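Kosari says its kitchen scheme could save you £338 a year. Where is the money coming from?

16 November 2019

Households in Plollau are being asked to sign up to a "smarter cooking" scheme which its backers claim will cut £338 a year from the average family's energy bill. It's a big, round-sounding sort of promise, even if the number itself isn't round, and it has been printed on posters at the bus station, on the back of the parking tickets and across a banner outside the library. What hasn't been printed anywhere, so far, is how anyone arrived at it.

The scheme is run by Kosari, the energy supplier that took over most of the town's accounts in April, with money from the district council. People who join get a booklet, a kitchen timer and access to an app called Cilov, which sends reminders at mealtimes and asks users to record what they cooked and for how long. In return Kosari gets to look at when people cook. The form describes this as "sharing your kitchen story".

Fergus Sutherland, who is leading the project for Kosari, told a meeting at the town hall that the savings were "there for the taking" and that most of us waste heat without thinking about it. The second half of that is surely true. Plenty of people boil a full kettle for one mug, or put a small pan on a big ring. Whether all of it adds up to £338 is another matter.

Asked for the working, Mr Sutherland said the figure came from a trial of 34 households on the Ayala estate. Asked how long the trial lasted, he said he would have to check. The council's own papers, which anyone can read on its website if they have the patience to open the second appendix, put it at 20 days.

That deserves a moment's thought. A bill for a whole year has been worked out from less than three weeks of dinners. The papers don't say what the weather was like, how many people lived in each home, or whether anyone was away. They don't say how many of the homes cooked with gas and how many with electricity. They do say that those taking part were given shopping vouchers at the end if they had filled in the app every day, and that they knew from the start that their meters were being watched. Most of us would be on our best behaviour for a shopping voucher.

There is also the small matter of what an average household spends on cooking to begin with. Gaurav Joshi, a retired meter engineer who lives on the estate but didn't take part, stood up at the same meeting with his own bills in a plastic folder. He said he couldn't find £338 of cooking in the entire year, so he would be interested to hear how he might save it. There was some laughter, and Mr Sutherland said that individual results would vary.

When we put the same point to Kosari in writing, a spokesman, Emiliano Serrano, replied that the figure "reflects a whole-home approach" and includes savings on heating, hot water and food waste. So the £338 from smarter cooking isn't all from cooking. None of the posters mention this. Mr Serrano wouldn't say how much of the total is down to the kitchen, and said a full report would follow "in due course". He was asked twice for a month and didn't give one.
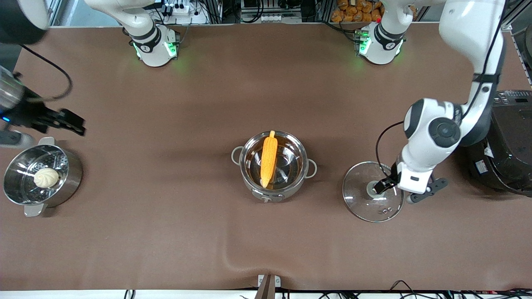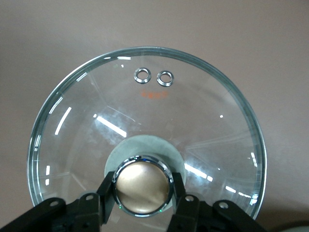

The booklet itself is a mixed bag. Some of it is the kind of thing your grandmother could have told you free of charge: match the pan to the ring, cut potatoes smaller, turn the oven off a bit before the end. Other pages are harder to swallow. One tells readers to replace their "legacy lids" with a sealed model from Kosari's online shop, on the grounds that an ordinary lid loses too much heat. It's an odd thing to tell people who may already own a perfectly good one. A plain glass lid with a couple of small metal-ringed vents near the edge, like the one in the second picture, keeps most of the steam in the pan and lets you look at your food without lifting it. The booklet has no test results comparing the two sorts, only a drawing of a smiling saucepan. The sealed lid costs a good deal more than the timer that comes free, and anyone who buys one on the strength of this advice will start the year behind.

The advice on steaming has the same trouble. Stacking a basket over a pan of something that's bubbling anyway is sensible, and people have been doing it for a very long time without an app. But the booklet counts it as a saving against using the oven for the same meal. If you were never going to use the oven, you have saved nothing at all. Several of the sums appear to be done this way, with the worst possible cook on one side and the best possible cook on the other, and the gap between them presented as money in your pocket.

Jaqueline Ibarra, who did take part in the trial, was more generous than we expected. She said the timer was useful, that her son had enjoyed putting the meals in, and that she now boils less water for pasta. Her bill for that month was £2 lower than the one before. She wasn't sure that had much to do with the pasta, as the month before had been colder and the heating had been on most evenings. She has since deleted the app. "It kept asking me about lunch," she said, "and I'm at work at lunch."

Her £2 is the only real saving on a real bill that this newspaper has been able to find. It may be that others did much better. If they did, Kosari has every reason to tell us, and could do so without naming anyone. We asked to see the results home by home with the addresses taken off. The company said they were commercially sensitive.

The council, for its part, seems content. Baltazar Ledesma, the councillor in charge of housing, called the scheme "a win for residents" and said it would be offered to every tenant by spring. He said officers had looked at the evidence and were satisfied. The officers' report runs to less than a page on this point, and most of that page is copied word for word from Kosari's press release, down to a missing comma. Councillor Ledesma said he hadn't noticed that, and that it was normal for officers to rely on information from partners.

He was less sure about what happens to the records people type into the app. The sign-up form says they may be passed to "trusted third parties" for "service improvement". Councillor Ledesma said he understood this to mean research. Mr Serrano said it could include suppliers of kitchen goods. Those aren't the same thing, and a tenant reading the form at the kitchen table would have no way of telling which of them is right. The form does let people opt out, but only by writing to an address in another town, and those who opt out don't get the timer.

It would be unfair to say there is nothing in any of this. Energy costs what it costs, a lot of families here are counting every pound, and a few changes at the cooker might spare them a bit. Mr Joshi, who has spent more of his life looking at meters than most, thinks a careful household could take a modest slice off what it spends on cooking. He wouldn't put a number on it in front of us. He said it depends on what you were doing before, and that anyone who gives you one number for a whole town is selling something.

His own suggestion is to read your meter before and after you cook the same meal in two different ways, write it down, and see. He also thinks the council's money would be better spent on draught strips for the Ayala flats, where some of the front doors have a gap you can post a newspaper through – he offered to show us, and did, with this one. The council said door repairs come out of a different budget.

Tenants on the estate should get their letters within the next fortnight. The letter has a box at the bottom which is already ticked, agreeing to join. Anyone who doesn't want to take part needs to cross it out, sign beside it and send the letter back. We asked the housing office whether a tenant who does nothing at all will be counted as having joined. A member of staff said yes, then rang back later in the afternoon to say that this was being looked into.

Kosari has said it will hold an open evening at the town hall before the scheme starts, with a cooking display and a chance to put questions to the team. The report on the trial won't be ready in time for it. Questions can be sent in ahead of the evening using the form on the company's website, which allows them to be no longer than a text message.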